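Fold the Laundry Where You Sit
By the Home Page desk, Grakolville
20/03/2019

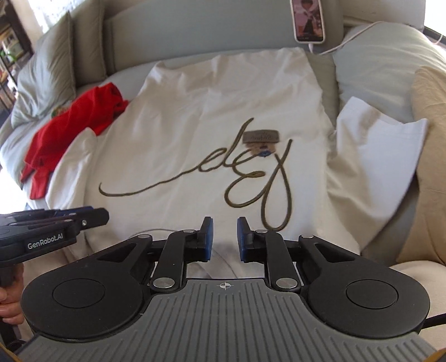

White T-shirt and a red garment on the sofa.

I used to think clean clothes on the sofa were a sign of a badly run house. I now think the sofa is the best place for them.

A bed is too low for my back, and anything left there gets shoved onto a chair at night. The kitchen table has crumbs. A sofa seat is wide enough to spread a big T-shirt flat, smooth the sleeves and fold it in thirds. Shirts with a design on the front need that room. Fold them in a hurry and the crease goes right across the stitching or the print.

People will say the pile just sits there. Sometimes it does. But I want my seat back by evening, and that gets the folding done faster than any basket in a back hallway ever did. Last August I priced a folding table at Gerkus. It was 200 dollars and would have blocked the closet door. I left it in the store.

Bring out two loads at most. More than that and you have no place to sit.

Recent items
Is the Zomel Street Laundromat Worth the Drive?
Stop Ironing Pillowcases
Letters: Lacroix Readers on Line Drying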